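Mug trees on a large table - worth it or clutter?

plosgate_pam
28/08/2019
Right, need opinions. We've got a wooden table under the window and I'm trying to make it the tea corner. So far it has the sunflowers in their white pot, a wooden mug tree and the coloured cups, which never seem to end up ON the mug tree. My other half says bin the tree. I say it looks nice!
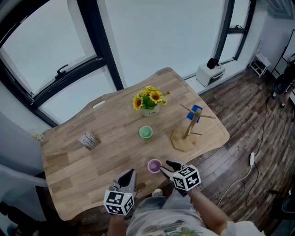
Tea corner so far, green cup in the middle

kettlefirst
Keep the tree, lose the flowers. I had fake ones on mine for 2 years and they were dust magnets - every petal. Lovely table though, is it from that place in Mullstead?

plosgate_pam
No, the Nollwood reclaimed yard, £50 and a very sweaty carry up the stairs in July. And the flowers are staying, sorry! They're the only cheerful thing in that window when the sky's white.

oddsaucer
Disagree with kettlefirst, flowers are fine. It's the tree I'd move. Three pegs isn't much use if you've got 6 cups, and you'll knock it every time you reach for the window handle.

plosgate_pam
Hmm, fair point about the handle. I do like the cups out where I can grab one though, the red and the green look so good against the pale wood.

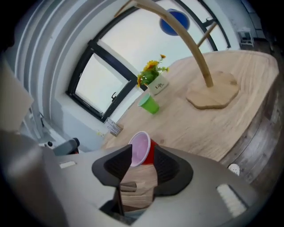
So maybe cups along the back by the pot and the tree over on the kitchen worktop? I could live with that, I think. Him indoors will claim it as a win.

kettlefirst
Still say dust. Give it a year.

oddsaucer
Hairdryer on cold, does the petals in a minute.

Related threads
Oiling a wooden table - how often?
Szénási teapot lid, anyone got a spare?
Show us your windowsills (103 replies)

We use cookies to keep you logged in. By carrying on you agree to our cookie policy.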